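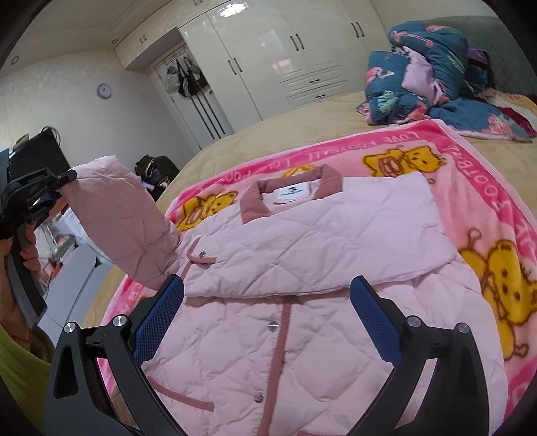
*Quilted jacket, light pink with dusty-rose collar.*

# Talpur Down and Fill Wash, 50 oz

Talpur is a liquid wash for quilted and filled clothing. It is made for jackets, vests, snowsuits and light comforters with either down or polyester fill. It has no fabric softener, no bleach and no added scent.

Regular detergent can leave a residue in the fill. The residue makes clumps, and clumps make cold spots. Talpur rinses out in a normal cycle with one extra rinse.

**Item number:** 3596-T
**Maker:** Rakance
**Size:** 50 fl oz bottle with measuring cap
**Ships:** ground only

## How much to use

| Load | Machine | Amount |
|---|---|---|
| One child's jacket | Front loader | 1 capful |
| One adult jacket | Front loader | 2 capfuls |
| Two adult jackets | Front loader | 3 capfuls |
| Any of the above | Top loader, no agitator | Add 1 capful |
| Hand wash | Sink or tub | 1 capful |

Do not use a top loader with a center agitator. The post can catch a sleeve and pull the stitching.

## Before washing

Read the care label first. If it says dry clean only, this product is not for that garment.

Empty the pockets. Close all zippers and snaps, including the small ones at the cuffs. Take off any fur or fake fur trim that comes off. Turn the jacket inside out if the outer shell has a print.

Collars and cuffs get the dirtiest. Put a few drops of Talpur on the spot, rub it in with your fingers and leave it for 9 minutes. Do not use a stiff brush on quilting. It can raise the thread and open the needle holes.

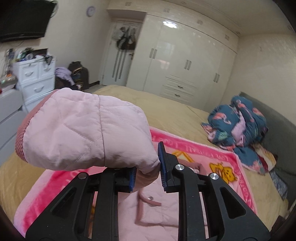 **CARE NOTES: SLEEVES AND CUFFS**

Sleeves hold more water than the body of a jacket and take longer to dry. Lift a wet jacket with both hands under the body. Do not pick it up by one sleeve. The weight of the water will pull on the shoulder seam.

Squeeze the sleeves from the shoulder down to the cuff. Do not twist them. If the cuff is ribbed, press it flat in a towel.

On down, check the sleeves by hand halfway through drying. Wet down feels like small hard lumps. Break them up between your fingers and put the jacket back in the dryer.

## Drying

- Tumble dry on low with the Nilix dryer balls (sold separately) or clean tennis balls.
- Down jackets need two or three full cycles.
- Polyester fill usually needs one.
- Do not put a filled jacket away damp. It will smell, and washing it again is the only fix.

To air dry, lay the jacket flat on a rack and turn it every few hours. Allow two days for down.

## Not for use on

Leather, suede, wool, silk, or anything with a glued lining. For wool, see Bukex Wool Soap.

## Storage

Keep the bottle above freezing. If it does freeze, let it thaw at room temperature and shake it well. An opened bottle is good for 8 months.

## Questions about this item

**Does it restore water repellency?**
No. It will not strip a factory finish, but it does not add one. Use a spray-on treatment after washing if water no longer beads on the shell.

**Can I use it on a sleeping bag?**
Yes, in a large commercial front loader. Use 4 capfuls and run two extra rinses.

**Is the old bottle the same product?**
The wash is the same. The cap changed in March and now has a line for the half measure.

Bulk orders for laundries and rental shops go through Talha Awan at the Rakance sales desk. Cases are not returnable once opened.

Page updated 2019-02-26. The new cap will be on all bottles shipped after the March changeover; orders before then may come with either one.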